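Plorker Household Help > Kitchen & Dining > Table linens

How do I get wrinkles out of a tablecloth with metallic stars on it?

Asked by tsmadi on October 13, 2018
Viewed 1000 times

My mother-in-law gave us a tablecloth with silver stars printed all over it, and I have been told in a pleasant voice that she expects to see it when she comes to dinner. It has spent its life until now folded into a square under a stack of placemats. It came out with creases you could lose a pea in.

The care label was cut off long ago, so I can't tell you the fabric. It feels like polyester but my talent in this area is limited. I ran the iron over one corner on medium and a star came up looking like it had been through something. I stopped there. The table is an ordinary six-seat rectangle and the cloth hangs down a good foot on each side, so whatever I do has to work on a big piece.

Things I have tried: smoothing it with my hands, smoothing it with my hands again, putting heavy books on it overnight. The books left their own creases.

Also, is there any way to bring back the shine on the stars that have gone dull? Half of them sparkle and the other half look like they're waiting for a bus.

Tamer Smadi

3 answers, sorted by votes

Answer from MoushumiM
Accepted, 50 votes

Put the iron away. Metallic prints like that are usually a thin foil or a glitter ink sitting on top of the cloth, and a hot plate pressed straight onto it will lift it or smear it. Your corner star has already explained this to you.

What works for me is damp and patience. Wash the cloth by itself, cool water, gentle cycle, turned inside out as far as a flat rectangle can be turned inside out (fold it in half with the stars facing in). Skip the fabric softener. Take it out the second the machine stops. I mean this, I once left mine in the drum through a phone call with my sister and had to start over. Then spread it on the table while it is still damp and pull it from opposite corners, then from opposite sides, until it lies reasonably flat. Weigh the hem with clothespins or bulldog clips and leave it alone until morning. Put an old towel under it if you care about the tabletop.
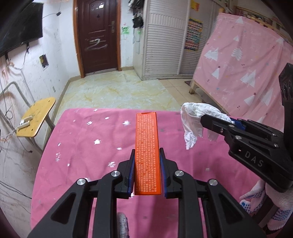

Creases that survive all this are the fold lines, and those you can press from the back. Set the iron to the lowest heat, no steam, lay a cotton dish towel between the iron and the cloth, and press down and lift. Don't slide it around. Test one fold near the hem first. As for how flat is flat enough, my own star cloth is pink, and I've made peace with it: the left side is all wrinkles, there's an orange box over it covered in tiny print, mostly Chinese, and I can't say the wrinkles are what catches the eye. Put something loud in the middle of the table and people look at that. A big salad bowl will do it too.

About the dull stars, I'm sorry to say I don't know a way back. On mine the ones on the right look gray next to the silvery ones on the left, and one star has a broken look to it. Some of that is only the light. Walk around to the other side of your table before you give up on them, because a foil print can look dead from one chair and perfectly cheerful from the next. If they are dull from every side then the shine has worn off, and you seat your mother-in-law at the good end.

When you're done, roll it on a cardboard tube with the stars facing out and a sheet of tissue paper in between. No more squares under placemats.

Moushumi Mridha

Comments on this answer

tsmadi: The fold-in-half part would never have occurred to me. Is a wrapping paper tube long enough?

MoushumiM: Fold the cloth once the long way and it should be. Or tape two tubes together, it only has to be a tube in spirit.

tsmadi: Did the wash and the overnight thing. Most of it is flat. There is one crease down the middle that I think is load-bearing. Will try the dish towel tonight.

Answer from gravyboat_800
11 votes

Steamer. Hang the cloth over a shower rod and steam from the BACK, hold the thing a hand's width away, work from the top down. I have a Hekico handheld that I got for shirts and use for everything except shirts. Keep it moving and don't let it spit on the front.

If you don't own one, hang it in the bathroom while somebody takes a long shower. Slower and it won't touch the deep folds but it's free.

Comments on this answer

MoushumiM: Fine for polyester, I'd be careful with vinyl. Tamer, if the back feels rubbery, don't steam it.

tsmadi: Back feels like cloth. My shower rod came down in July and we don't talk about it.

Answer from nimri4
2 votes

just buy a new one they're cheap

Comments on this answer

tsmadi: She would know.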